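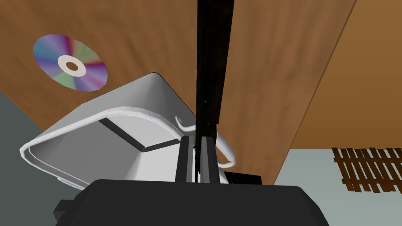 图4 仿真场景中的末端夹爪与白色塑料篮，左上方为光盘，右下方为棕色木栅栏构件。

4.2 仿真操作数据的记录与验收规程

本节给出Drosville规程中与单臂平行夹爪任务有关的条款。规程最初为Walus场景库的内部验收而编写，后由Mathebula小组在复现实验时修订，现行文本分为场景冻结、回合记录、成功判定和结果报告四部分。条款用语沿用通行做法：“应”表示强制要求，“宜”表示推荐，“可”表示允许。未注明适用范围的条款对遥操作回合和策略自主执行回合同等有效。

场景冻结。每一批次开始采集前，应固定场景描述文件、物体网格、碰撞体、惯性参数和摩擦系数，并对全部文件计算校验值。校验值写入批次清单，批次内任何一项变动都应另立批次编号。视觉网格与碰撞网格可以不同，但两者的对应关系应在清单中列出。对带提手、格栅或细长部件的物体，碰撞体宜采用凸分解，不宜以单一包围盒代替；单一包围盒会封闭提手内侧的空间，使本应可行的抓取位姿被判为碰撞。凸分解的块数上限由批次负责人设定，同一物体在不同批次中的块数应一致。

初始状态。物体放置完成后，仿真应先空转200步再开始记录，空转期间不向关节发送运动指令。空转结束时，若任一自由物体的线速度或角速度仍高于清单规定的阈值，该初始状态作废，随机种子保留在作废表中，不得重复使用。初始位姿的采样范围应以机器人基座坐标系表示。以相机坐标系表示的范围在更换安装位姿后无法直接比较，早期批次中有一部分数据因此只能用于定性检查。
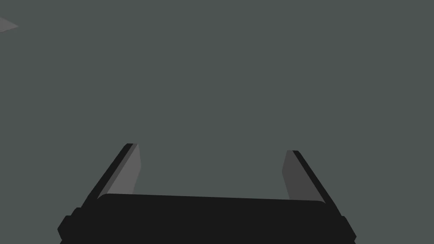 回合记录。每一步应同时保存关节位置、关节速度、夹爪开度指令、夹爪开度实测值、末端位姿和各路图像，所有通道共用仿真时钟。夹爪开度的指令值与实测值应分列保存，不得以其中一项推算另一项。手指与物体接触时，两者之差是判断夹持状态的主要依据，一旦合并便不可恢复。图像宜以无损格式保存，如因存储限制采用有损压缩，应在清单中注明编码器和质量参数。单回合上限为1000步，达到上限而未满足终止条件的回合记为超时，超时与失败分别统计。

相机参数。腕部相机应记录相对于末端法兰的外参，外部相机应记录相对于基座的外参。外参在批次内不变时可只写入一次，在批次内施加扰动时应逐回合写入。图像坐标原点、像素中心约定和光轴方向应在清单首页给出。画面倾斜的视角不作旋转校正，校正后的副本如有需要可另行存放，但不得替换原始图像。裁剪、缩放和色彩变换一律视为训练阶段的预处理，不属于采集内容。

回合筛选。允许剔除的情形限于三类：通道缺失、时间戳不单调、物体穿透深度超过阈值。操作者的动作迟缓、路径绕行或夹爪长时间张开均不构成剔除理由。所有被剔除的回合应保留编号与原因代码，供审计时抽查。在Pirkulside批次中，共记录2391个回合，其中706个进入双人复核，抽取方式为按任务类别分层随机抽样，抽样种子在采集结束前不向操作者公布。

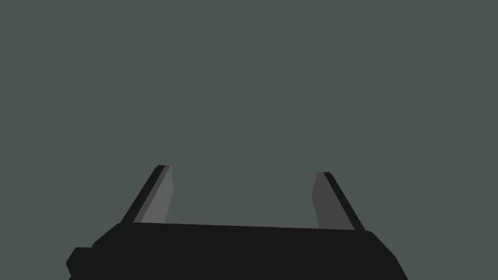 成功判定。判定函数应仅依赖仿真状态量，并在采集开始前定稿。以图像为输入的判定器可作为辅助，其输出单独存列。对抓取类任务，判定条件至少包括双指接触、物体与支撑面分离以及保持时长三项；对放置类任务，应另外要求手指脱离物体后物体保持静止。保持时长以步数表示，同时给出步长，以免在不同求解频率之间换算时产生歧义。判定函数修改后，应对已有回合全部重新计算，新旧结果并列报告，旧结果不得删除。

复核程序。两名复核者应独立回放状态轨迹，不得预先获知自动判定结果。意见不一致时由第三人裁定，裁定意见与原始意见一并存档。复核者可调整回放视角，但不得改变仿真状态或重新运行求解器。回放所用的渲染器版本与采集时不同的，应在复核表中注明。复核表只接受“成功”“失败”“无法判定”三种结论，“无法判定”不得折算为失败。

结果报告。成功率应与回合总数、剔除数和超时数同时给出，并按物体类别分列。跨批次汇总时，应说明各批次的求解器版本与接触模型；版本不一致的，宜先分别报告，再给出合并值。策略评估所用的随机种子应与训练数据的种子不相交，交集检查脚本随批次清单一并提交。对于杂乱场景，还应报告目标物体以外的位移。目标抓取成功但邻近物体被推出工作区的回合，在现行文本中记为“成功，伴随扰动”，扰动阈值按物体特征尺寸的比例设定。
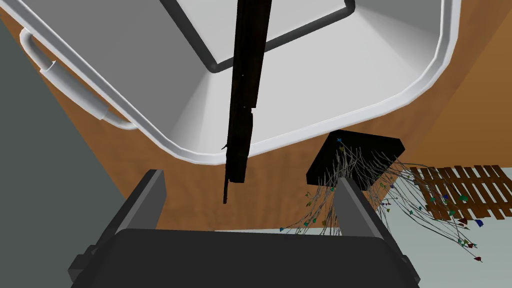

Lucía Cabello在修订稿的书面意见中对上述阈值提出异议，认为以特征尺寸的比例设定扰动阈值，对细长物体过于宽松，对扁平物体又过于严格，建议改用绝对位移与姿态角两个独立阈值，并要求逐物体公布数值。她同时指出，“成功，伴随扰动”若在汇总表中并入成功一栏，读者便无法区分两种策略的差别，该类别应始终单独成列。意见的后半部分已被采纳，汇总表自下一版起增设独立列；关于双阈值的建议仍在讨论，现阶段各批次可任选其一，但应在清单中写明所用方案，且同一批次内不得混用。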